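Osville Institute of Technology
Module: Robot Software 2
Handout 4: Perception from wrist-mounted wide-angle views

Purpose of this handout

This handout supports the fourth lecture and the practical session that follows it. It covers the path from a raw fisheye image to a grasp request that the planner can accept. Students are expected to have read Handout 3 on coordinate frames and to have the Sernent toolchain installed on their own machine.

1. The circular image

A fisheye lens places its field of view inside a circle. Pixels outside the circle carry no information and must be masked before any further step. A common mistake in last year's coursework was to compute brightness over the whole rectangle, so that the black border pulled the mean down and the exposure correction came out too strong.

Straight edges in the room become curves in the image, and the effect grows towards the rim. Equal distances in pixels do not stand for equal angles unless the lens follows the equidistant model. In that model the distance from the image centre is r = f * theta, where theta is the angle between the incoming ray and the optical axis. Students should derive the inverse for themselves and check it against the function unproject_ray in Sernent.

2. Rectify or work directly

Two approaches are accepted in this module.

The first is to rectify a central region into an ordinary perspective view and run the detector on the result. Existing detectors may be used unchanged, but material near the rim is lost or badly stretched.

The second is to run the detector on the circular image and convert only the chosen points into rays. The full view is kept, and the detector must have been trained on similar images. The Hattar training set supplied for this module contains 169 labelled views for that purpose. It is small, and students should expect to fine-tune an existing network with it.

3. From detection to grasp request

A detection gives a region and a label. The planner needs a position and an approach direction in the base frame. The usual order of work is as follows.

Mask the image circle.
Detect the container and mark its rim.
Detect items inside the rim only.
Convert the centre of each item region to a ray.
Intersect the ray with the estimated support surface.
Transform the result to the base frame and publish it.

The container is treated first because its rim limits both the search and the approach. With a soft-sided container the rim may sag or lean, and fitting a rectangle will give poor results. A closed polygon with eight or more points is preferred. The rim must be estimated again whenever the container has been moved.

4. Rejecting what is not a target

A wide view takes in much that has no part in the task. Furniture, windows and people must be handled explicitly. Regions labelled as person, including hands close to the lens, are to be passed to the planner as keep-out regions and never as graspable items. Bright areas should be left out of the exposure calculation.

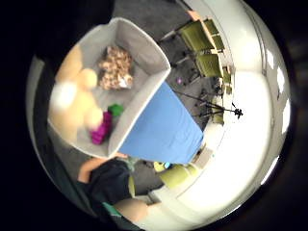

Figure 2. Wide-angle view with a tilted soft-sided box at upper left, items inside it, and chairs along the curve of the rim.

For the view in Figure 2, mark the rim of the box by hand and save it as a polygon. Then mark the magenta and green item as a single region, and compute its ray using the calibration file in the Indport folder. State which parts of your rim polygon you consider least certain.

5. Submission

Submit the polygon file, the computed ray and a written note of no more than 2 pages. Code must run from a clean checkout. Work that depends on local file paths will be returned unmarked and may be resubmitted once.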